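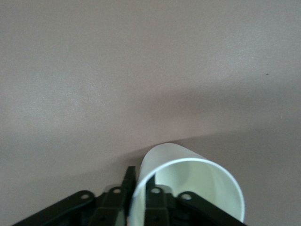
Traltham does not need a bigger arena. It needs a better schedule for the one it has.

The case for a new building rests on a single number: 519, the average paid attendance for lacrosse last season. Supporters of the project read that as demand held back by old seats and poor parking. I read it as the result of starting games at 9:15 p.m. in March, after the public skate and two youth hockey sessions have cleared the floor.

A box lacrosse team shares its floor with the ice. Changing over takes 3 hours with the present crew, and the league allows a home team 20 minutes of grace before it forfeits the opening faceoff. The club therefore books late to be safe. Families with children in school do not come to late games, and neither do the people who have to drive back to Lurthorpe afterward. The Kisard Center has the same number of seats and an older roof, and it draws well with a 6 p.m. start.
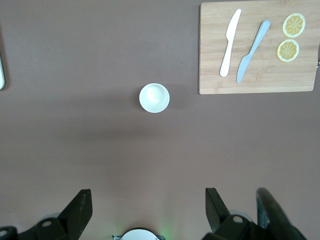

The consultant's report from Zhong mentions start times once, in a table of operating assumptions, and then holds them constant. Every projection after that compares a new arena at 9:15 with the old arena at 9:15. Such a comparison can tell us something about comfort and parking. It says very little about why people stay home.

A fair test would be cheap. Move 3 home games to early evening, shift the hockey sessions to the practice rink, and pay the floor crew for the daytime changeover. Hockey parents will object, and their objection has merit – the practice rink has no proper locker rooms and the glass behind the north goal is too low for older age groups. The younger groups could use it as it stands.

If attendance does not move under those conditions, the argument for new construction gets stronger, and I would look at it again. Until then the city is being asked to borrow against a figure produced mostly by its own booking calendar. The council should have next season's game times in front of it before it votes on the bond.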